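4. Setting Up Channel Earnings Estimates

Sustlow estimates the advertising income of a video channel from its public view counts. This section explains how to add a channel and produce a first estimate. An account with the Analyst role is required.

4.1 Adding a channel

1. Sign in and open the Channels tab.
2. Select Add Channel and paste the full channel address.
3. Choose a category. Sports channels should be entered under Sports, even where they also publish interviews.
4. Select Save. The first import covers the last 30 days.

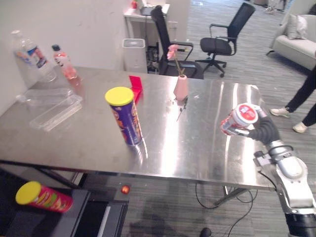
Figure 4-1. Tabletop with purple chip can and pink flower.

Note: Channels with fewer than 1000 subscribers are imported but receive no estimate.

4.2 Setting the rate

1. Open Rates and select the country in which most viewers are located.
2. Enter a low rate and a high rate per 1000 views. Both fields are required.
3. Select Apply. The range appears beside the channel name.

Caution: Changing a rate recalculates all earlier estimates for that channel. Export the existing figures first – they cannot be restored.

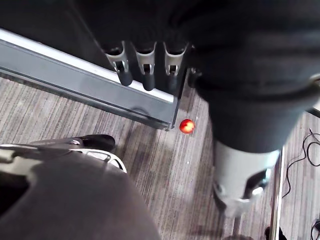
Milagros Lozano wrote that her first range was far too wide to be of use, and that it narrowed only after she had set separate rates for short clips and full-length matches. Separate rates are available under Rates, Advanced.

4.3 Income from outside advertising

1. Open Other Income and select Add Source.
2. Enter the type of income, the amount and the month in which it was received.
3. Clear the Include in Estimate box if the amount has not been confirmed.
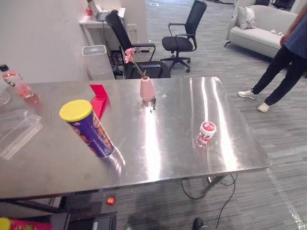
Sponsorship is recorded per video and is never inferred from view counts. Enter a fee only where the channel has disclosed one. The appearance of a product does not establish that a payment was made: a purple snack can with a yellow lid on a steel table, as shown here, should be left out of Other Income unless an agreement is known. Free goods are entered at retail value with the type set to In Kind.

4.4 Refreshing an estimate

Estimates refresh every 14 days. To refresh sooner, open the channel and select Update Now. If error 1858 appears, the channel address has changed and must be entered again as described in 4.1.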